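Home Code Issues Wiki Releases
Search this repository... Go

# Vulthorpe Shoes

Close-range manipulation episodes for learning to grasp soft, open-topped things. We started Vulthorpe because our policy, Vida, was great on blocks and hopeless on footwear, and shoes are such a fun problem! The rim bends, the opening hides half of what you want to touch, and every pair is different.

The set has 1000 episodes from 9 shoes. Each one holds wrist video, joint states and a short text instruction. Ida Kramer wrote the recorder and checked every instruction by hand (thank you, Ida).

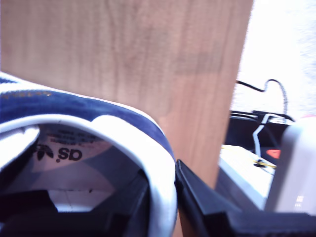 ## Contact views

Seen this close, a navy collar and its white rim curve across the view, and the black gripper finger is right up against them. We love these views for training. Vida gets the edge of the opening in fine detail, and the clutter in the background stays in, wires and all. We don't crop or blur it.

## Results so far

Adding 20 shoe episodes to the Jullivcombe base set already changed how Vida approaches a rim: it comes in lower and closes later. The full set helped much more on the 2 shoes we held out. Plots are in the Dukcombe folder.

## Known gaps

- No boots or sandals yet
- Laces are never tied or untied
- Labels inside shoes are often too blurry for text reading

More shoes are planned for January. Pull requests welcome!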